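Cloths, again

Quick one tonight, got to be up early. It's cloths. Folding them, washing them, where they live, which one does what. I did promise a post on this back before the kitchen got painted and then, well, the kitchen got painted.

So, the state of my cloths. Not great but better. Read on if you care about this sort of thing, skip to the soup post if you don't.

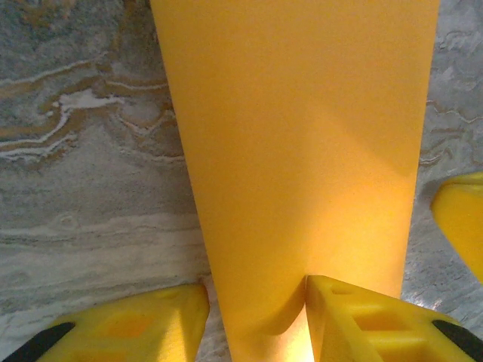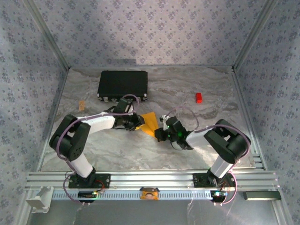
How often should you wash a cleaning cloth?

After a day's use for anything that's been near food or the sink, and about once a week for dusters, sooner if they look grubby. Hang them up to dry in between. A damp cloth in a heap goes sour overnight.

Right. That's the bit most people write in about. Now the rest.

I used to have one drawer. Everything in it. Tea towels, dusters, floor cloths, the old pillowcase I do windows with, a baby muslin (the baby is now taller than me), three sponges still in plastic. You'd open it and something would come up over the back and jam the runner. Every single time. Abla came to stay in January, went looking for a tea towel, got hold of one corner and pulled out the lot on to the floor like a magic act. She didn't say anything. She just started folding.

Abla Sfeir folds like she's being marked on it. I am a scruncher. Always have been.

What she did:

Tipped the whole drawer out on the table. Made piles. Asked me about each one, which was worse than it sounds. "What's this for?" Don't know. "And this?" Er, the car? We don't have a car. I sold it.

Anything with a hole went in the rag bag. Anything stiff went in the rag bag. Anything I couldn't name a job for, rag bag. I got the muslin back out when she'd gone to bed.

Then colours. This is the only clever part and it isn't mine. Yellow and orange for dusting and general wiping, that's the dry jobs and the tables. Blue for the bathroom. Green for the kitchen worktops. White for glasses and windows. Floor cloths are grey and were grey when I bought them, I should add. You never mix them. If a blue one turns up in the kitchen it goes straight in the wash and I don't want to discuss it.

I bought a pack of six from the Surdu shop by the station to fill the gaps, and they're ok. Bit thin. They shed fluff the first two washes so don't put them in with anything black, I had a very furry pair of work trousers. The better ones came from the Ditora stall at the market, heavier, over 400 grams to the square metre according to the man, who was very keen that I should know this. I have no way of checking. They do feel nice though and they hold their shape when you fold them, and the thin ones slide about.

Folding then. I've tried a few ways.

In thirds and then half. Fine for tea towels. Stands up on its own in a drawer if you pack them close enough.

In quarters. What I do with dusters. It gives you a pad the size of your hand and you turn it over when a side gets dirty, then refold with the insides out. You get a lot of clean sides out of one cloth that way. My gran did this and I thought she was just fiddling.

Rolled. Looks lovely for one afternoon. Then you need the one at the bottom.

Whatever way you go, do it on a flat surface. I was folding in mid air in front of the telly and wondering why nothing matched. Put it down, smooth it out from the middle with the side of your hand, get the corners square, then fold. A creased cloth folded up crooked stays crooked, it just gets smaller. Emanuel reckons you should fold them while they're still a tiny bit warm off the radiator and I've tried it and he's right, annoyingly. They go flatter. Don't fold them damp though!! Did that once before a fortnight away. The smell. Whole drawer had to be done again.

Things I'd tell you about washing:

No fabric softener on microfibre. None. It coats them and then they just push the water around the table. If you've already done it, a hot wash or two with nothing but ordinary powder seems to bring them back, mostly.

Cotton dusters, the old fashioned bright sort, wash them on their own the first time. The dye runs. I have a pale apricot shirt that was a white shirt.

Don't wash microfibre in with towels. It picks up all the lint and you'll be sat there pulling bits off with your fingernails. Ask me how I know.

Anything that's had furniture polish or oil on it, leave it out flat or hung up to dry before it goes near the machine or a tumble dryer. Linseed especially, never leave those rags bunched up, they can heat up on their own and catch fire. Not being dramatic, look it up.

Wash the bathroom ones separate from the kitchen ones. I do kitchen ones with the tea towels, hot, and the bathroom ones with the bath mat.

Where they live. I got a Niken divider set for the drawer, plain white, you slide them to fit. It was £21, more than I wanted to pay for bits of plastic, and I moaned about it all the way home on the 77. Two months on and the drawer still opens. So. There were cheaper ones by Plilteck but they came up too short for a deep drawer and they'd have toppled over as soon as you took one stack out. Shoe box lids would do it as well, I had shoe box lids for a while, they just go soft at the corners.

Dusters at the front, worktop cloths next, tea towels down the side. Bathroom ones aren't in there at all, they're upstairs in the cupboard with the loo rolls. Floor cloths on a hook behind the back door. Rag bag under the sink, and when it's full I'm not allowed another one, I have to use some up. Oven door, bike chain, the bin. Use it and chuck it.

One thing I haven't sorted is dirty ones. At the moment they go over the side of the sink, then over the tap, then on the floor by the machine in a sad little heap. I know. See my own answer up there about heaps. I tried a net bag on the door handle, which was fine except it bangs. Thinking about a small rail inside the cupboard door, the kind with two arms that swing out, but the door's only chipboard and I don't trust it with screws. If anybody's done that and it stayed up please say.

Also wet cloths on the worktop. Ours isn't sealed very well near the join and a cloth left sitting there leaves a mark the shape of a cloth. It does fade. Takes a few days. I now wring it, open it right out and hang it, and that's pretty much the whole trick to be honest, open it out. Bunched up they take all day, spread out over the rail they're dry by tea time.

Someone asked last time whether you need all these colours. No, you need two and a good memory. I haven't got the memory. If there's more than one person in the house who wipes things then colours save a lot of arguing, I would say. We've had one row about it so far and it was about the muslin, which is white with a yellow edge and so belongs, apparently, in niether pile. Current position is that it dries the big salad bowl and nothing else.

Oh and tea towels. People were asking for the linen ones. They're the ones from my aunt, I don't know where she got them, the labels went years ago. They were like cardboard for the first year. You have to keep washing them, no shortcut that I've found. Now they're the only ones that do a wine glass without leaving hairs on it. I fold those in thirds, long ways, then in half and half again, and they get the spot nearest the cooker where I can reach with wet hands.

Right, machine's beeping. More on the under sink cupboard when I've been brave enough to pull everythign out of it.

Last updated: January
14 comments
Shared 9 times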